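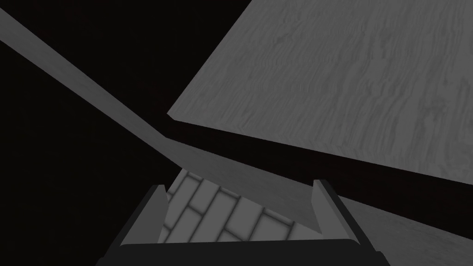
The retrospective of Ghizlane Lamrani's screen work moved from planning into production during this reporting period, and the Isudis Foundation's second installment has been committed in full. The program covers her acting career from the early television dramas through the three features she made with Benjelloun Pictures. Work has gone forward on print clearance, the interview series and the touring schedule. The visual approach for the printed program has been settled as well. The designer's revised cover is due with the next report.

Rights and prints

Of the 11 titles in the original proposal, nine are cleared for public screening in all tour cities. The two outstanding titles are television films whose rights passed to Lollent when the original producer closed. Lollent has confirmed in writing that it holds the masters and has asked for a revised fee schedule, which we sent on February 17, 2023. Should the titles remain unavailable, the Saturday matinee slot will be given to the short films already cleared.

One feature print was found to have damaged sound in the fourth reel. A replacement has been located and the loan agreement signed. Shipping was charged to the contingency line.

Interviews

Rachid Abdel Rahman has recorded 280 minutes of conversation with Ms. Lamrani over four sessions. The material covers her stage training, her first screen test, her decision to turn down series work after her first lead role, and her preparation for the part of the court clerk, for which she is still best known. Transcription is finished for the first three sessions. Ms. Lamrani has the right to review all text before publication and has returned session one with minor corrections to dates and titles.
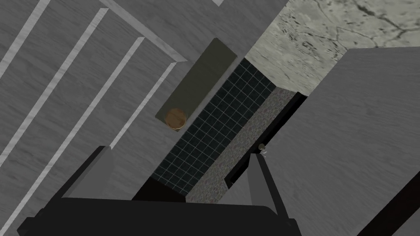 Touring schedule

The opening will be held in August at the Unow Theater, which has 96 seats in its smaller house and has reserved both houses for the first weekend. Four further venues have signed. A fifth has asked to reduce its run from six screenings to three, and we have agreed.

Advance registrations through the mailing list stand at 1831. The registration page does not yet separate single tickets from passes, and this will be corrected before sales open.

Budget

Spending is within the approved total. Subtitling came in over the estimate and the difference was met from savings on travel. We request the Foundation's approval to move the remaining travel balance to the printed program, which has grown to 60 pages with the addition of the full filmography.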